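Enlever des auréoles sur une table en bois clair sans tout reponcer ?

Posté par mirabelle_du_fond

Bonjour à tous,

Je viens demander de l'aide parce que je tourne en rond depuis une semaine. J'ai une grande table en bois clair, achetée d'occasion chez Briltar (le dépôt-vente, pas le magasin de cuisines), et je l'adore, sauf que je ne sais pas du tout ce qu'il y a dessus comme finition. Le vendeur m'a dit « c'est huilé », puis en la chargeant dans la voiture il m'a dit « enfin huilé ou ciré, je ne sais plus ». Merci bien.

Bref, en décembre on a fait une raclette, quelqu'un a posé un plat directement sur le bois, et le lendemain matin j'avais une belle auréole blanche, bien ronde, à peu près de la taille d'une assiette. À côté il y a aussi deux petites taches noires plus anciennes, je pense qu'il y a eu un pot de fleurs ou une boîte en métal à cet endroit avant moi.

J'ai essayé dans l'ordre : l'éponge avec un peu de savon noir (rien), le bicarbonate en pâte (rien, et maintenant j'ai une zone un peu plus mate que le reste, génial), et la mayonnaise parce que ma voisine ne jure que par ça. La mayonnaise a peut-être fait quelque chose, mais je n'en suis pas sûre, et ma cuisine a senti l'œuf pendant deux jours.

Je n'ai pas de ponceuse, je n'ai pas de garage, et je vis au quatrième étage avec un parquet que je viens de refaire. Si je peux éviter de transformer le salon en chantier, je préfère largement. Budget : j'aimerais rester sous les 100 euros, produits et petit matériel compris.

Est-ce que l'une de ces taches est rattrapable ? Et comment je fais pour savoir si c'est de l'huile, de la cire ou un vernis ?

Posté par copeaux_et_cie

Salut ! Bon, déjà, respire, une auréole blanche c'est presque la meilleure tache qu'on puisse avoir. Le blanc, c'est de l'humidité ou de la chaleur coincée dans la finition, donc en surface. Le noir, en revanche, c'est une autre histoire, j'y viens.

Commence par savoir ce que tu as. Tu te mets sous la table ou dans un coin que personne ne regarde, et tu déposes une goutte d'eau. Si elle reste en perle bien ronde au bout de dix minutes et qu'il n'y a aucune marque en dessous, c'est probablement un vernis. Si elle s'étale et que le bois fonce un peu, tu es sur une huile, ou sur une cire bien fatiguée. Pour départager les deux, tu grattes doucement avec l'ongle : la cire fait une petite pellicule grasse qui se ramasse sous l'ongle, l'huile ne donne rien du tout. Attention, le dessous des plateaux n'est pas toujours traité comme le dessus, alors fais aussi le test dans un angle du dessus, là où ça ne se verra pas trop.

Chez moi (je retape des meubles le soir, je ne suis pas ébéniste, je précise), j'ai eu exactement le même cas sur un plateau clair, et je m'en suis sorti sans machine. Tu prends un torchon en coton propre et plié en deux, tu le poses sur l'auréole, et tu passes un fer tiède dessus, sans vapeur, quelques secondes. Tu soulèves, tu regardes, tu recommences. Il faut vraiment y aller par petites touches, parce que si tu laisses le fer tu vas refaire une auréole, et cette fois en forme de fer.

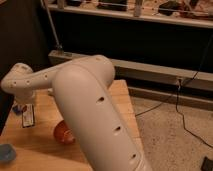

Si après cinq ou six passages ça n'a pas bougé d'un poil, tu arrêtes le fer et tu passes à l'abrasif très doux. Sur une finition huilée, tu peux prendre un tampon blanc (le blanc, hein, pas le vert de la vaisselle, qui raye) avec un peu d'huile d'entretien, et tu frottes dans le sens du fil. Jamais en rond ! Je sais que c'est tentant parce que la tache est ronde, mais les rayures en rond se voient à dix mètres dès que le soleil rase le plateau. Tu débordes largement de la zone pour que la transition se fasse toute seule, et tu essuies tout l'excédent avec un chiffon qui ne peluche pas.

Petit point sécurité que je répète à tout le monde : les chiffons imbibés d'huile siccative, tu ne les laisses JAMAIS en boule dans la poubelle. Ça chauffe tout seul et ça peut prendre feu. Tu les étales bien à plat dehors pour qu'ils sèchent, ou tu les noies dans un seau d'eau.

Pour les taches noires maintenant. C'est presque toujours le tanin du bois qui a réagi avec du fer et de l'eau, donc ton hypothèse de la boîte en métal me paraît très bonne. Là il faut de l'acide oxalique (on le trouve en droguerie sous le nom de sel d'oseille). Tu suis le dosage écrit sur la boîte, dans de l'eau chaude, avec des gants, des lunettes et la fenêtre ouverte, et tu tiens les enfants et le chat loin de là. Il faut que le bois soit à nu pour que ça pénètre, donc tu n'échapperas pas à un petit ponçage à la main, à la cale, juste sur la zone. Ensuite tu rinces bien, plusieurs fois, et tu laisses sécher au moins une nuit avant de remettre quoi que ce soit.

Et pour la zone mate du bicarbonate, ne t'inquiète pas, tu as juste dégraissé la finition. Une couche d'huile et on n'en parle plus, enfin si c'est bien de l'huile.

Côté budget tu seras très loin de tes 100 euros. Le plus cher sera le bidon d'huile. Moi j'utilise la Erari incolore, elle fonce à peine les bois clairs, mais fais un essai avant, chaque plateau réagit à sa façon.

Posté par le_grand_chene_79

fer a repasser ça marche mais PAS sur du vernis, ça peut cloquer. moi j'ai bousillé un guéridon comme ça. sinon mets une nappe et oublie

Posté par atelier_du_lavoir

Je rejoins copeaux_et_cie sur presque tout, mais je me permets d'ajouter deux ou trois choses, parce que j'ai fait pas mal d'erreurs avant d'arriver à un résultat correct.

D'abord, la mayonnaise. Ça fait rire, mais l'idée n'est pas idiote : c'est le gras qui repousse l'humidité. Seulement tu peux faire la même chose avec de la vaseline, sans l'odeur et sans le vinaigre. Tu en mets une couche épaisse le soir, tu laisses toute la nuit, tu essuies le matin. Sur une finition cirée j'ai eu d'excellents résultats, sur de l'huile c'est plus aléatoire. Par contre, tu dégraisses soigneusement avant de remettre une finition, sinon rien n'accroche.

Ensuite, le ponçage localisé des taches noires. Il faut être honnête, sur un bois clair ça se verra un peu. Le plateau a pris la lumière pendant des années et dès que tu grattes tu retrouves une teinte plus fraîche en dessous. Ça se patine avec le temps (sur ma table il a fallu presque 6 mois pour que la différence disparaisse), mais il faut le savoir avant. Perso, si les taches sont petites, je les laisserais tranquilles la première année. On s'y attache !

Et surtout, vérifie que c'est du massif. Les meubles de dépôt-vente, c'est souvent du placage, et là tu as parfois moins d'un millimètre de bois avant de passer au travers. Regarde le chant et le bout du plateau : si les lignes du dessus se prolongent sur le bout, c'est bon signe. Si tu vois une bande rapportée, tu poses la cale et tu ne ponces rien du tout. Un copain est passé à travers le placage d'un buffet en voulant effacer un rond de verre, il a fini par le peindre en vert.

Pour le grain, si tu ponces quand même à la main, je monte par étapes : 120, puis 180, puis 240, et je m'arrête là. Plus fin, l'huile ne rentre plus bien. J'ai vu des gens monter à 1 000 sur un plateau de cuisine, c'est doux comme tout mais ça marque au premier verre posé. Entre le 180 et le 240, tu passes une éponge à peine humide et tu laisses sécher, les fibres se relèvent et tu les coupes au dernier passage. Pour la poussière au quatrième étage, un vieux drap par terre et l'aspirateur juste à côté suffisent, à la main on en fait beaucoup moins qu'on croit.

Dernière chose, l'huile se met en couches très fines. Deux couches maigres valent mieux qu'une grosse qui va rester collante pendant des semaines. Si tu as l'impression de ne pas en avoir mis assez, c'est la bonne dose.

Et achète des dessous-de-plat.

Commentaires des lecteurs

mirabelle_du_fond : Merci à tous les trois !! Test de la goutte fait, elle s'étale, et rien sous l'ongle, donc huile. Le fer a presque tout enlevé, il reste un petit croissant qu'on ne voit qu'en se penchant. Pour le noir je vais attendre, et oui, j'ai acheté des dessous-de-plat.

copeaux_et_cie : Super ! Le croissant partira sûrement au tampon blanc. N'oublie pas les chiffons.

petit_rabot : Est-ce que ça marche aussi sur un plan de travail de chez Benkirane ? Il est huilé d'origine d'après la notice.

atelier_du_lavoir : @petit_rabot si c'est vraiment huilé, oui, même méthode, mais commence par un coin derrière la cafetière.

le_grand_chene_79 : la nappe marche aussi

soupe_au_lait : Pour ceux qui cherchent le sel d'oseille, la droguerie de Brelley en a encore, rayon du fond, à côté des teintures.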